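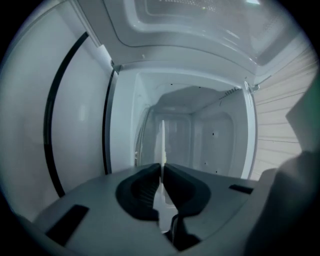
**Figure 6.** Hand-held gripper at an open microwave oven. The view comes from the camera on the tool; the door's mesh window is at the top.

### 4.2 Putting things into a microwave, and getting them out

Of all the kitchen chores in our study, the microwave is the one we have come to like best. It looks trivial. A child can load one while talking about something else, and yet it packs a tight opening, smooth pale walls and a swinging door into a single short job. Figure 6 shows how little the camera has to go on once the gripper is at the opening. The cavity is white and brightly lit, the back wall is washed out, and the thin upright object standing in the middle is white as well. A plate seen edge-on would give much the same bright line, and from one view we would not want to bet on what it is.

Our first policy, Raken, was trained on open counters and shelves, and it treated the cavity as one more shelf. It reached well on the way in. Coming out was harder, as the wide body of the gripper needs far more room than the two finger pads, and Raken planned mostly for the pads. Wultora, the second policy, was trained on 3000 demonstrations collected with the hand-held tool and keeps a rough model of its own body. We ran 100 trials with each.

Wultora finished 80 of its trials without touching the side walls or the door – a result that had Madalena Seixas running down the hall to fetch the rest of us! We are delighted with it, and we still would not leave the system alone with a full bowl of soup. All trials used light, dry items, and the door was already open at the start of each one. Opening it is a separate skill, covered in Section 4.3.

The failures are worth a close look. Most came in the last few inches, when the pads blocked the camera's view of the thing they were about to grasp. Leif Hjaltested suggested having the policy pause before that point and commit to a grasp from the last clear view, and we added this in November. It helped with cups and did very little for flat items, where a small error in angle sends the pads past the edge.

Can a machine do this chore yet? With the door open, and with a dish it has handled before, we would say very nearly. Unfamiliar dishes remain open, and we return to them in Section 5 with the Morkine set.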